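Registo de ocorrências ambientais do rio Dradau: ficha de dados

Versão de 10 de janeiro de 2018

O conjunto reúne os registos de descargas, derrames e mortandade de peixe comunicados ao longo do rio Dradau e do seu afluente, a ribeira de Nudau. Cada linha corresponde a uma ocorrência. O ficheiro principal chama-se ocorrencias.csv e tem 200 linhas. As estações de amostragem estão em estacoes.csv, com 12 linhas. A ligação entre os dois faz-se pelo campo id_estacao.

A codificação é UTF-8, o separador é o ponto e vírgula e as casas decimais levam vírgula. Quem abrir os ficheiros em programas configurados para inglês tem de indicar isto na importação, senão o pH é lido como texto.

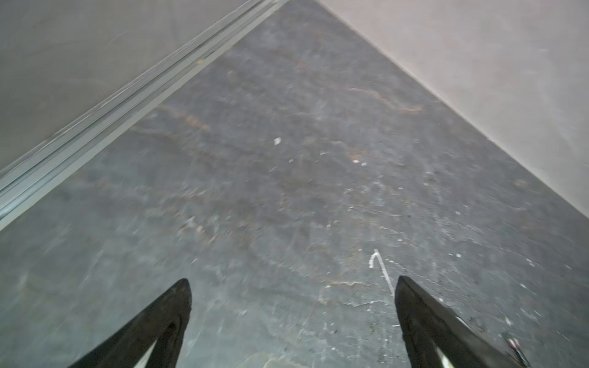

Chão cinzento-escuro e calha metálica junto à parede.

Campos de ocorrencias.csv

id_ocorrencia: número inteiro, sem repetições. Há saltos na numeração porque os duplicados foram retirados e os números não voltaram a ser usados.
data_comunicacao: ano, mês e dia. É a data em que a comunicação chegou, que pode ser posterior à do derrame.
id_estacao: estação mais próxima a jusante.
tipo: descarga, derrame, espuma, peixe morto, resíduos, outro.
substancia: preenchido só quando houve análise ou quando o responsável a declarou. Em 57 linhas está vazio.
ph: medição de campo. Vazio quer dizer que não se mediu. Nunca se usa zero.
origem: industrial, agrícola, doméstica, desconhecida.
estado: aberto, encaminhado, encerrado.
notas: texto livre, em português, com abreviaturas dos próprios técnicos.

O campo origem é o mais fraco de todos. Até à revisão feita por Vilém Machala, «desconhecida» e vazio eram usados sem distinção. Foram uniformizados para «desconhecida», mas algumas linhas antigas podiam ter recebido uma classificação melhor a partir das notas. Isso ficou por fazer.
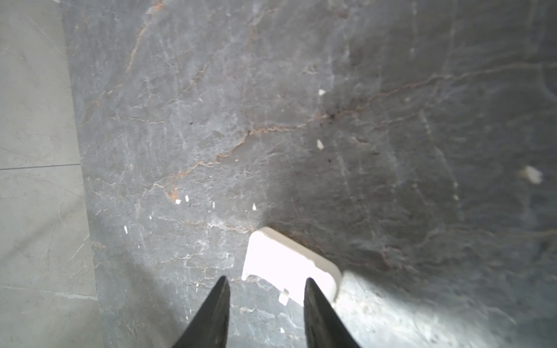
Núcleo de Dados da Associação Amigos do Dradau

Recolha

As comunicações entram pelo formulário em papel, por telefone ou pelo correio da associação. Peter Šťastný transcreve-as e Ľubomír Tóth confirma a localização no mapa. Quando o local indicado fica a mais de 3 km de qualquer estação, o campo id_estacao fica vazio e o lugar é descrito nas notas.

As medições de pH foram feitas com sonda portátil, calibrada antes de cada saída. Não substituem uma análise de laboratório e não devem ser apresentadas como tal. As estações da ribeira de Nudau só são acessíveis com caudal baixo, pelo que têm menos registos no inverno. A falta de ocorrências nesses meses não significa que a água estivesse limpa.

Os nomes de quem comunicou foram retirados. Também foram retirados os nomes das empresas enquanto o processo está aberto. As coordenadas das captações particulares de Jandance foram arredondadas a pedido dos proprietários.
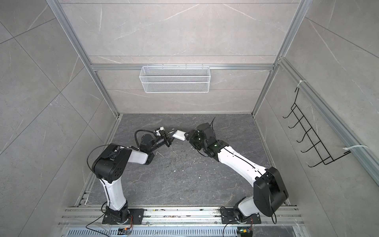

O arredondamento afeta apenas as coordenadas; o id_estacao dessas linhas está correto e pode ser usado para agrupar. Para cálculos de distância, é preferível excluí-las.

Problemas conhecidos

Duas estações mudaram de sítio depois da reparação do açude. No ficheiro figura só a posição atual.
Os valores de «espuma» incluem casos de espuma natural, sobretudo depois de chuva forte.
O campo estado não é atualizado de forma automática. Um processo «encaminhado» pode já estar encerrado na entidade competente.

Alterações nesta versão

Corrigidas as datas em que o dia e o mês estavam trocados.
Acrescentado o campo ph, que antes vinha dentro das notas.
Retirada a coluna foto, que apontava para uma pasta que já não existe.

Utilização

Os dados podem ser usados e redistribuídos com indicação da fonte. Correções devem ser enviadas a Boris Ďurica, com o id_ocorrencia e, se possível, uma cópia do documento em que se baseiam. Pedidos de acesso aos formulários originais são tratados por Miloslav Trnka.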